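Pustby Replay
Episode review and labeling software for hand-held gripper recordings

Version 8 | Linux and Windows | Single seat or site license

Overview
Pustby Replay opens recordings made with hand-held grippers and turns them into labeled episodes for policy training. It reads video, gripper width and pose streams, lines them up on one clock, and lets an operator mark grasps, releases and handovers on a shared timeline. Two-handed sessions load as a pair, with one track per gripper.

What it does
Grasp proposals are computed from the width signal and checked against the video. The operator accepts, moves or deletes each one. Nothing is written to the export until it has been accepted.

Small-object mode raises the crop resolution between the fingertips. Use it for cords, beads, rings and other items that the default crop tends to lose against a patterned background. It takes longer to process — on the Henare test set, 258 episodes ran overnight on one workstation.

Time sync drift is reported per stream. Episodes over the limit you set are held back for review.

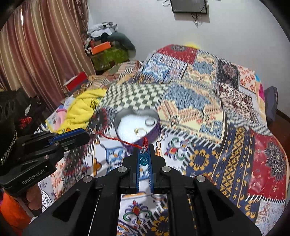 Photo: Fanni Pálfi / Pustby

Red cord charm held between the fingertips, with an open heart-shaped tin on the quilt just beyond. Second gripper at left.

Specifications
Label types: 24 built in, custom types by config file
Keyboard shortcuts: 57, all can be reassigned
Export: HDF5, Parquet, plain CSV
Interface: desktop app, command line, Python

Ordering
Sold by Grudonitz. Site licenses include setup by the Skiststead office. For a trial key or questions about older recordings, write to Raelene Hinds in product support. The next maintenance release is due in July and is free to current license holders.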